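Jobs > Current Openings > Showroom and Yard

Search jobs
Enter keyword or location

Home Stone Visit Us Care Guides Jobs Contact

Showroom and Yard Assistant, Tresstead Stone

Location: Flustberg showroom, 1466 Fikstead Road
Hours: Full time, 38 hours a week, including every other Sunday
Pay: $19 an hour to start, reviewed after six months
Reports to: Zdzisław Grabowska, showroom manager
Reference: 1503

Tresstead Stone sells countertops, tabletops, hearths and window sills to homeowners and small builders. We buy slabs from importers, store them in the yard behind the showroom and send them to Śliwiński, the fabrication shop next door, for cutting and polishing. We are looking for one person to split their time between the showroom floor and the yard.

The job is open because we have extended our hours. You would be joining a team of six.

What you will do

On a showroom day you will open up at 8:30, put the lights on, wipe down the display tops and check the messages left overnight. Most customers come in with a kitchen plan or a sketch. You will help them work out how much stone they need, show them what we have in that price range and write up a quote. Quotes over a certain size go to Zdzisław before they are sent. You will also mail out samples, book measuring visits and call people when their order is ready.

On a yard day you will receive deliveries with the yard lead, check each slab against the packing list, write the lot number on the edge and move it to the right rack. Slabs are moved with a crane and clamp. You will be trained on both before you use them, and slabs are never moved by one person alone. You will walk customers through the racks when they want to choose their own piece, and tag the one they pick so that it does not go out to somebody else.

We hold up to 200 slabs at a time. Keeping the stock list right is a large part of the work, and it is where new people usually need the most practice.

What we are looking for

You should be comfortable talking with customers and able to do basic measuring and arithmetic without help. You will need to read a tape measure in fractions and work out square feet. Handwriting matters more than you might think, as the shop cuts from our order sheets.

You do not need to know anything about stone. We will teach you the difference between marble, granite, quartzite and the man-made tops, and how to explain it to a customer who wants to put a hot pan on one of them. If you have worked in tile, lumber, flooring or glass, please say so in your letter.

You must be able to stand for most of the day and lift 50 pounds. The yard is covered but not heated. We supply gloves, a jacket and safety boots. A driver's license is useful but not required.

Dark tops with strong white veining are what people ask about most at the moment, so you will spend a lot of your first weeks on questions about matching, joins and where the pattern will fall on a finished piece.
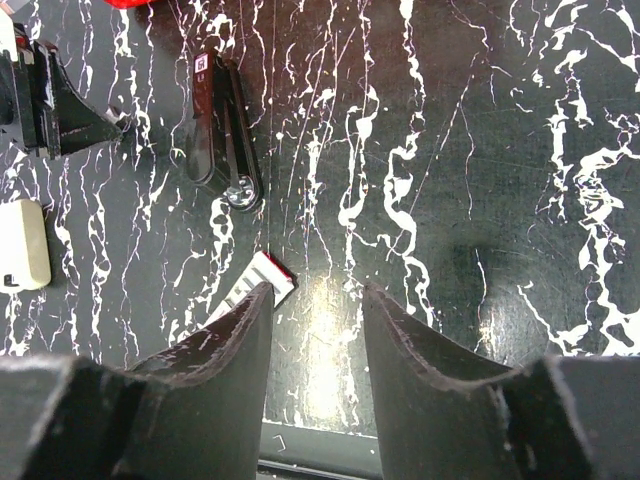 Pattern is also the most common cause of complaints. A customer who picks from a small sample can be surprised by the full slab, and part of your job is to get them out to the racks before they sign. You will have time to do this properly. We do not pay commission, and there are no sales targets.

What we offer

Two weeks of paid vacation in the first year and three after that, plus public holidays. The Sunday shift runs from 11 to 4 and is paid at time and a half. Staff can buy offcuts at cost. Parking is free behind the building, and the number 19 bus stops across the road.

The first three months are a trial period. You will spend the first month mostly in the yard, then move to an even split.

How to apply

Send a resume and a short letter to the showroom, by mail or by hand, marked with the reference above. Tell us when you could start and whether you can work Sundays. Please include the name of one person who has supervised you and can be called.

We will hold interviews at the showroom in June. They take 40 minutes and include a walk through the yard, so wear closed shoes. We reply to everyone who applies. If you have a question about the hours or the lifting, ask for Zdzisław Grabowska at the front desk before noon on any weekday.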